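Systèmes d'exploitation et postes de travail
Séance 4 : automatiser les réglages d'affichage et les notifications

Notes rédigées par Reda Tahiri à partir du cours. Elles complètent le polycopié et ne le remplacent pas. La partie sur les comptes utilisateurs est supposée connue.
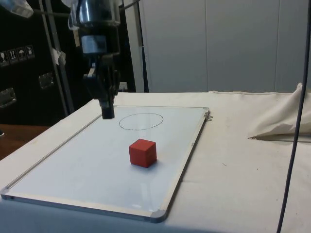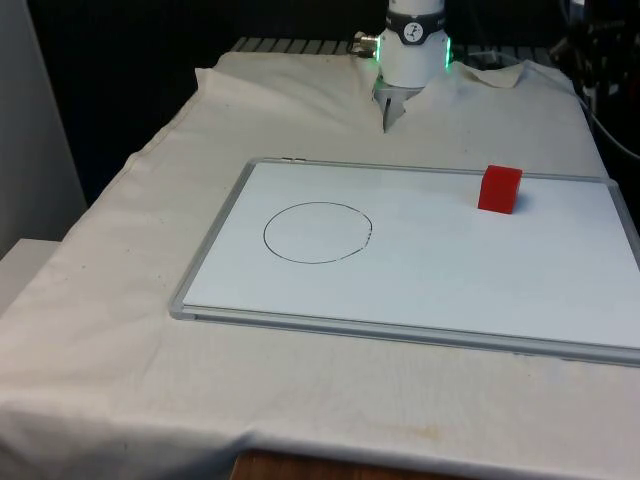
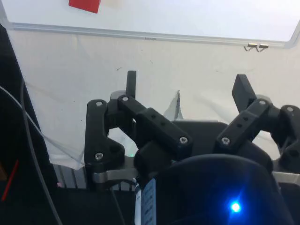
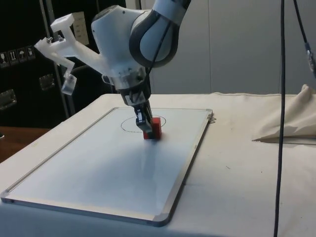 Eftychia Koutsoukos a demandé pourquoi on n'écrit pas simplement les préférences dans le fichier, avec un éditeur de texte, au lieu de passer par une commande. Elle a essayé chez elle et le système a remis l'ancienne valeur après quelques minutes.

Sa remarque touche le point principal de la séance. Sur macOS, les préférences d'une application sont conservées dans des fichiers de type plist, mais un processus du système les garde aussi en mémoire. Quand on modifie le fichier à la main, ce processus peut ne pas le savoir et réécrire par-dessus. La commande defaults passe par lui, et la valeur reste cohérente.

1. Lire avant d'écrire

On commence toujours par lire la valeur actuelle :
defaults read com.apple.dock autohide
La réponse est 1 ou 0. Si la clé n'existe pas, la commande affiche une erreur. Ce n'est pas grave : l'application utilise alors sa valeur par défaut, qui n'est écrite nulle part dans le fichier.

2. Écrire avec le bon type

defaults write com.apple.dock autohide -bool true
killall Dock
Il faut préciser le type (-bool, -int, -float, -string). Sans type, la valeur est enregistrée comme une chaîne, et certaines applications l'ignorent sans aucun message. La deuxième ligne relance le Dock, qui ne relit pas toujours ses préférences pendant qu'il fonctionne.

3. Revenir en arrière

defaults delete com.apple.dock autohide
On supprime seulement la clé. Si l'on oublie le nom de la clé, on supprime toutes les préférences du Dock. Faites donc d'abord une copie avec defaults export.

4. Étude de cas : Moddale

Le script Moddale, utilisé dans nos exercices, applique 14 réglages à l'ouverture de la session. Dans sa première version il relançait le Dock après chaque réglage, et l'écran clignotait de manière désagréable. La version 2 écrit toutes les valeurs, puis relance une seule fois. La durée d'exécution est passée à environ 333 millisecondes sur le poste de démonstration.

À préparer pour la prochaine séance : lire le script en entier, trouver les réglages écrits sans type, et proposer une correction. Les réponses sont à envoyer à Chrysoula Kokkinos, en texte simple, avant la fin de septembre.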